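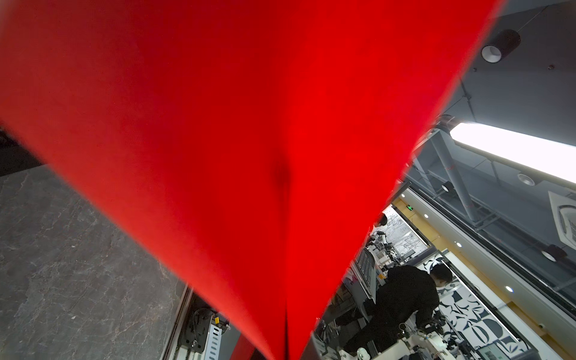 When I caught up with Sunita Lindqvist on a Saturday morning, she was halfway through a bagel and a log file. She writes the planning code at Zetora, and lately that has meant cloth, cloth and more cloth.

I asked what makes fabric such a pain. "A box has a pose," she said. "You give me six numbers and I know where it is. Fabric has as many numbers as you can stand to store!" Her first version tracked the cloth as a mesh with 267 points, and the planner choked on it. The one she runs now, called Mareta, keeps 19 and lets the rest go – she picks corners, edges and whatever the fold is doing in the middle.

The wrist camera is the part she gets most worked up about (in a good way, I think). Once the cloth is lifted close to the lens, it can block most of the view. "Everybody wants to throw those images out," she said. "I fought to keep them. The outline of the cloth still tells you which way it's hanging." Her code reads that outline, guesses at the hidden part and hands the planner a range of answers to work with.

Her colleague Gwenaël Arnaud wrote the replay tool, and she wanted me to mention it twice. It lets her scrub through a run with the planner's guesses drawn on top. She went through 157 runs that way in November and found a timestamp bug that had been blamed on the gripper for weeks.

So what's next? Sleeves, she told me, and she made a face. "Ask me again when I've done sleeves."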